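About us

Cokden School of Evening Studies
Learning for adults who work in the day

Cokden is a small evening school. We teach adults who have a job, or children, or both, and who want to learn something properly without leaving the rest of their life. Our lessons begin at half past six and finish at nine. The door is open from six and there is tea.

How we started

The school was opened by Annelore Schwerdtfeger and Jagadeesh Rai, who were colleagues before at the language department of a bigger college. When the college closed its evening programme, their students asked where they should go now. There was no good answer to give them. So Annelore rented one room above the Flovach bakery and put a paper on the window. In the first winter we had 3 courses, all of them English, and the whole room smelled of bread until the last minute of the lesson. Many former students still speak about that smell when they visit us.

Two years later we moved to our present house in Kullow Street, where we have the ground floor and the first floor. The building was a printing shop in the past and the floors are not completely straight, so please be careful with your coffee.

What we teach

English is still the largest part of our work. We have groups from complete beginners until the level that is needed for university. Vandana Ahuja leads the English courses and she also does the placement talk with each new student. It is a talk and not a test, and it takes twenty minutes. Please do not prepare for it.

Bookkeeping is taught by Rekha Rastogi, who worked many years in the accounts office of a furniture company. Her course is made for people with a very small business, such as hairdressers, painters or people who sell food at the market. You may bring your own papers and your own questions. What is said about money in her room stays in her room.

Getachew Woldemariam is responsible for mathematics and for the computing courses. In mathematics we repeat the school subjects from the beginning, fractions included, and nobody has to be ashamed of what he or she forgot. In computing there is a course for daily use (letters, tables, e-mail, safe passwords) and a longer one about hardware and small networks, which runs from October to March.
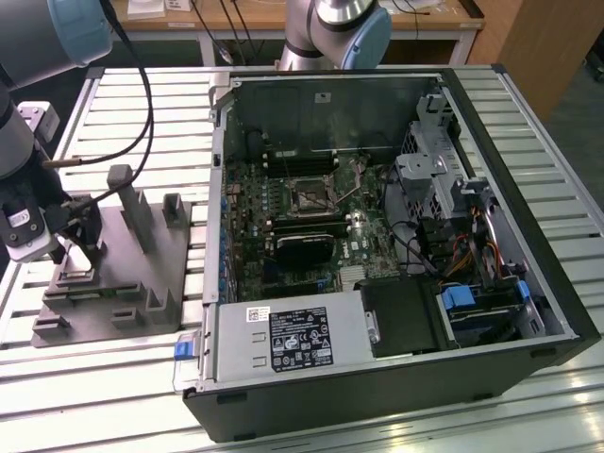

All courses are given in groups of at most twelve people. We tried bigger groups one time and we did not like it, and the students liked it even less. If a group is full we write your name on the list for the next term and we telephone you before we announce the new dates to others.

Our library

On the first floor you find the Chaudhary Room, named after the family who gave us their books. It holds 1328 titles now, mostly novels and dictionaries, and also a shelf of cookery books which is more used than the dictionaries. Students can borrow for one month. Former students can borrow too, we only ask that they come and say hello.

Fees

One term costs 70 pounds for each course, and the materials are included. If this is difficult for you at the moment, please speak with Annelore before the term begins. You can pay in parts. We do not ask for a letter from your employer or from any office.

Visit us

You are welcome to sit in one lesson before you decide. Ring the lower bell, as the upper one belongs to the dentist. Bicycles can stand in the yard until half past nine, when the gate is locked.

Cokden School of Evening Studies, Kullow Street, ground floor
Telephone extension for the office: 3321, from two o'clock in the afternoon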